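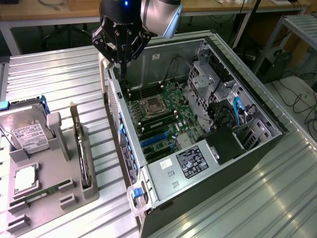

# Parts tray (computer service)

A **parts tray**, also called a component holder, staging tray or bench nest, is a shaped plate or shallow rack that holds computer parts while a machine is open for service. It stands beside the case on the work surface. Drives, expansion cards and small brackets go into slots or between posts, usually upright, so that they take up little room and can be picked up again by their edges.

The tray is a minor piece of equipment with a surprisingly large body of claims attached to it. Sellers credit it with faster repairs, fewer lost parts and less damage from handling. Few of these claims have been tested with any care, and the ones that have tend to shrink. This article covers the construction of the tray, the way it is used with tower cases, and the evidence for and against it.

## Construction

Most trays are gray or black plastic. The common features are:

- **Slots**, which hold the lower edge of a card or a thin bracket
- **Posts and tabs**, which keep a taller part from leaning
- **Raised blocks**, which act as stops
- **Openings**, cut through the plate in some designs

Trays may be sold as general purpose or cut for one family of computers. General-purpose trays hold many things badly. A slot wide enough for any drive caddy lets a bare card tip sideways, and a slot narrow enough for a card takes nothing else. Fitted trays hold their own parts well and are of little use when the shop changes models. Sellers of the first kind rarely mention tipping, and sellers of the second rarely mention the next model.

The surface under the tray matters too. Ribbed or finned aluminum is sometimes used for benches because it is stiff and gives fixtures something to fasten to. It has two plain drawbacks: it reflects overhead light in bright stripes, and a dropped screw can settle in a groove. A tray mounted flat on such a surface covers part of it and so catches some of what would otherwise fall between the ribs. That benefit would be had just as well from a sheet of cardboard.

## Use with tower cases

A tower is normally laid on its side for service, with the side panel off and the board facing up. The tray goes next to the case, and which side it goes on is a matter of habit. Some manuals insist on the side nearest the expansion-slot covers, others on the side nearest the drives. Neither group gives a convincing argument, and both produce finished machines.

### Drives

A 3.5-inch hard disk in a caddy can stand on edge in a tray with its label facing out. The caddy does most of the work here. It is wider than the drive's own edge, and its colored plastic makes it easy to spot. In cases of this type the drive cage is a perforated metal frame.
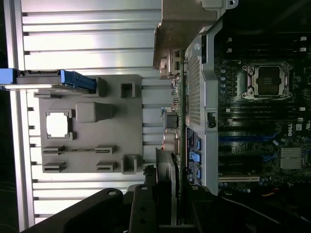

Colored handles and latches are often described as a guide to what may be removed by hand. Blue is common on touch points, though it is a loose convention. Connectors, cables, and even the expansion slots on a board may be blue as well, and pulling at everything blue is poor practice. A technician who relies on color alone will sooner or later tug on something that was meant to stay put.

### Expansion cards

Cards are stored upright with the metal bracket at the top or at one end. Upright storage keeps the edge contacts off the bench and leaves the upper edge free to grip. Whether it protects the card any better than laying it flat on an antistatic bag is open to doubt. A flat card cannot fall over, and a standing card can.

### Processor sockets

The socket is the part most easily spoiled during bench work, and the tray does nothing for it. What protects an empty socket is a cover. Covers are small, get set aside, and go missing, and a tray with no place for one gives no help. Several fitted designs have room for four large parts and none for the socket cover, a choice that is hard to defend.

## The Clalutham trial

The figure most often quoted in favor of parts trays comes from a trial at the Clalutham repair depot, which logged 3,402 service jobs and reported fewer misplaced parts at benches with trays. The result is repeated in sales material for the Rarken and Prirby trays, usually without the conditions attached to it.

Those conditions weaken it a good deal. The benches with trays had also been given new lamps and a written order of work. Technicians chose which bench to use, and the more experienced ones tended to choose the new benches. A "misplaced part" was whatever the technician wrote down as one, so a tidy bench and a forgetful technician would produce the same clean record.

Remedios Cabrera, who reviewed the depot's log sheets, found that most of the recorded losses were screws. The trays in the trial had no screw wells. "You can't give the tray credit for screws it had nowhere to put," she wrote. Her own smaller comparison followed 44 jobs, split evenly between tray and open bench, and found no difference in lost parts. It did find that reassembly went a little faster with the tray, by roughly 20 seconds a job. Cabrera considered this too small to matter to most shops and noted that her sample was too small to settle the question either way.

## Variants

The **Rarken** tray is a flat plate with slots and corner tabs. It is inexpensive, and its slots are said to loosen with use, though the reports come mainly from owners of competing trays.

The **Prirby** tray adds a lip around the edge. The lip stops parts from sliding off and also makes the tray awkward to place tight against a case.

The **Yoo** tray is deeper, with removable posts. The posts can be moved to suit different parts, which in practice means that they are moved once and then left alone. Spare posts are sold separately.

Homemade trays are common: egg cartons, muffin pans, offcuts of foam with slits in them. Foam holds cards snugly but ordinary packing foam can build up a static charge and is generally advised against for bare boards. Metal pans conduct, so a card that still has a coin cell fitted should not be set down in one.

## Criticism

The main objection to parts trays is that they get the credit for habits that would work without them. A technician who removes parts in a fixed order and sets each one down in the same place gets most of the benefit from a clean towel. A technician without that habit will fill the tray, then stack things on top of it.

A second objection concerns space. On a narrow bench the tray takes the place where a keyboard, a lamp, or the removed side panel would go, and the panel ends up on the floor.

Defenders answer that a tray shows at a glance what is still out of the machine. This is the strongest argument in its favor, and it holds only when the tray is empty at the start of the job.

## See also

- Antistatic mat
- Drive caddy
- Magnetic screw dish
- Tower case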